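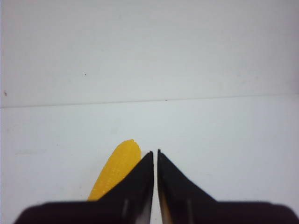
No. 98

So I finally made it to the little museum in Clonier, the one Irina Lungu has been pestering me about since May, and I spent most of my visit in front of one case of Roman brooches! They came out of a field drain on the Brinkmann farm, all in one go, wrapped in what was left of a leather bag. Nine of them, bronze, and one still has its pin (bent, but still).

My favorite is the horse. It's tiny, with blue enamel on the saddle, and somebody wore it enough to rub the nose flat. I stood there wondering if they cried when it went missing.

The label says the farmer's family first wrote about "old buckles" in a letter from 1813 and then put them in a drawer, where they sat for generations. A drawer! Safta Pascu at the front desk let me read a copy of the letter, and the handwriting is awful, but you can make out a whole paragraph complaining about the price of hay.

Anyway, the upstairs room closes at 2, so go there first. I missed the coins and I'm still a bit sore about it.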